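Stostthorpe Residents Board > Home and Household > Drying clothes indoors without a dryer, October to spring

elau_k
Started this topic

Hello everybody. I moved to Stostthorpe in spring and now comes my first cold season in this flat. We have no dryer and no balcony. In my country we always dried clothes in the attic, so I have little experience with drying in the same rooms where we live. Last week I found gray spots behind the wardrobe and I became worried.

My present routine is like this. I write it as a list, please correct me where I am wrong.

1. Wash in the evening, after 9, when the electricity is cheaper. Spin at the highest speed the label permits.

2. Put the basket on a chair near the machine, so I don't bend to the floor each time. My back is thankful for this. Small loads only, a teal shirt and something black is already enough for one evening.
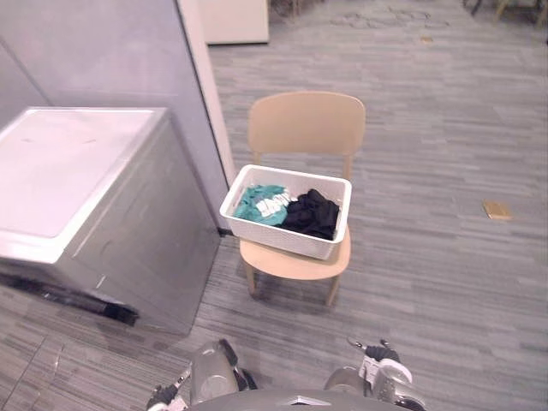
3. Hang everything on the rack in the bedroom, with the door closed and the window tilted.

4. In the morning fold what is dry and leave the rest.

The rack cost 205 in local money, so I would not like to hear that the rack is the problem :)

Conneely
Reply to elau_k

Your step 3 is the trouble. A tilted window all night cools the wall around it, and the damp air settles exactly there. Open the window fully for a short time, then close it. Do this two times in the evening and again when you wake up. I lived four winters with a tilted window and I painted that corner every summer.

Also pull the wardrobe a hand's width away from the outside wall.

flistotby_mum
Reply to Conneely

I don't agree completely. In our building in Flistotby the windows are old and they leak air anyway, so opening them wide in January only makes the heating work more. What helped us was to stop drying in the bedroom. We sleep there, we breathe there, and then we add a full load of wet cotton. It is too much for one room. The bathroom with the fan running is better, even if the rack barely fits and you must walk sideways to the sink.

Jarlath Dolan
Reply to flistotby_mum

Before anybody moves furniture, please buy a humidity meter. They are cheap. Mine was showing 17 points more in the bedroom than in the kitchen, and I would never have guessed it, because the kitchen is where we boil things.

The second matter is how long the laundry stays in a heap. I take it out when the machine finishes and shake every piece hard – sleeves and trouser legs especially.
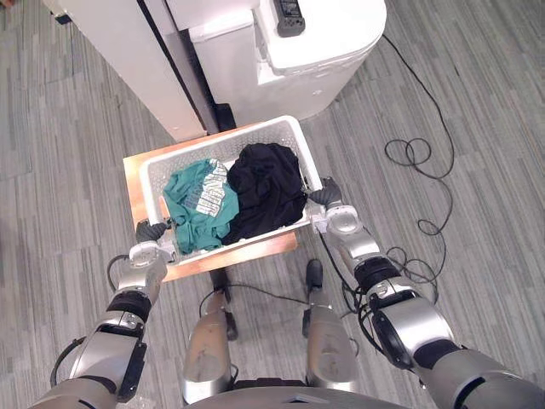 Spacing on the rack matters more than the room, in my opinion. I leave one empty bar between two shirts, and jeans hang by the waist, opened like a tube. A basket with small openings in the walls, like the white one standing on the little wooden stool, is good for carrying, but I would not trust it to dry anything. Air has to pass on both sides of the cloth. With one empty bar between, my shirts need around 2 days less in the worst month than before, when I was packing the rack full.

elau_k
Reply to Jarlath Dolan

Thank you, I ordered a meter. I admit that I leave the heap until the film is over. About the jeans I did not know.

But what do you do with the thick things? My gray top has long sleeves, and they stay cold at the ends when the rest feels dry already. I put it over the radiator one time and my neighbor told me that this ruins the fabric. Now I turn it inside out and pull the sleeves straight, because where the cloth bunches in folds it dries last.
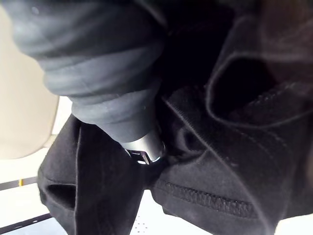 Conneely thinks the neighbor is right about the radiator, but for another reason: if you cover it, the room stays cold, and a cold room dries nothing. Better to have the rack one step away from it.

flistotby_mum
Reply to elau_k

For fleece I do a second spin, alone, without water. It takes a few minutes and a lot still comes out. But not for wool, please, I lost a good cardigan in this way.

Conneely
Reply to flistotby_mum

Second spin yes, on this we agree. I still say close that tilted window.

elau_k
Reply to Conneely

It is closed now. The meter should come soon, I will write the numbers for both rooms.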